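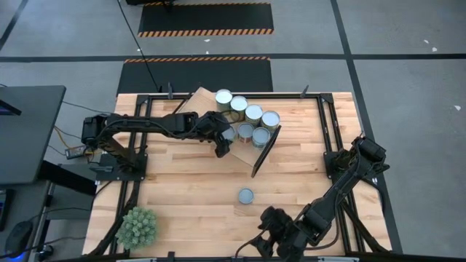 Fondby Solid Maple Worktop
Sold by Barkbridge Worktops and Timber
£236 per length, oiled one coat
In stock, delivered on a pallet

We took a long time to agree to stock this one. The maker's leaflet calls the Fondby "a surface for life", and every worktop leaflet we have ever been sent says something of the kind. Pieter Nel, who does our buying, put a length in the staff kitchen in January and told everyone to treat it badly. It is still there. It has a black ring by the kettle and a pale patch where somebody used bleach, and both would come out with an hour's sanding if any of us could be bothered.

What you get is a flat, heavy piece of solid maple, made from long strips glued edge to edge. Maple is a hard, pale timber with a close grain. It doesn't drink up spills as quickly as beech does, in our experience, but it does drink them up. If you want something you can ignore, buy laminate. We sell that too, and it's cheaper.

The finish

The Fondby arrives with one coat of oil, which the maker describes as "ready to use". We don't agree. Give it at least two more coats before you put anything on it, on both faces and all the edges, and take particular care over the cut-out for the sink. The underside matters as much as the top. Most of the warped worktops we get phoned up about were oiled on top only.

You can use any plain worktop oil. The maker would like you to use Kivi Care Oil, and we stock it, but we've put it next to an ordinary Danish oil on offcuts and couldn't tell one from the other after a few months. Buy whichever is nearer.

Is it antibacterial?

You will see this said about wooden worktops all over the place. We have left it off our own list of selling points. Wipe it down after raw meat as you would any other surface, and use a chopping board. Maple will take a knife mark like any other wood, and a worktop is a nuisance to turn over.

Heat and water

No hot pans. The leaflet says "heat tolerant" without giving a temperature, and when Pieter asked for one he was sent the same leaflet again. Use a trivet.

Standing water is the real trouble, mostly round taps and under washing-up bowls. The wood goes grey first, then black. Grey sands out easily. Black usually does, if you catch it. Wet tins are bad for it as well - they leave a rust mark that goes deeper than you'd think.

Fitting

Leave the worktop flat in the room for a few days before cutting. Don't lean it against a wall. Fix it with slotted brackets so that it can move across its width, and leave a small gap at the wall to be covered by tiles or an upstand. Please don't glue it to the cabinets. We know some fitters do, and we also know who gets the call when it splits.

A dishwasher underneath needs a moisture barrier stuck to the underside. This isn't included. We think it should be, and have said so to the maker.

The guarantee

Three years, from the maker. Read it before you rely on it. It doesn't cover stains, scorching, movement, or "changes in colour due to light or use", so what remains is mostly glue joints opening up. We have not had a joint open on a Fondby yet, but we haven't been selling it long enough for that to mean much.

Or the Matonby?

The Matonby is the same maker's dearer range, at £65 more a length. The strips are wider and the colour is more even. We can't find any other difference and the guarantee is word for word the same. If you like the look, fine.

Samples and returns

Offcut samples are free, and you pay the postage. Colour varies from board to board, so a sample shows you the timber and can't promise the shade. Uncut lengths can come back within a fortnight if they've been kept dry. Once you've cut it or oiled it, it's yours.

Product code: 1754
Lead time for cut-to-size: ask the trade counter, as the maker's own dates have tended to slip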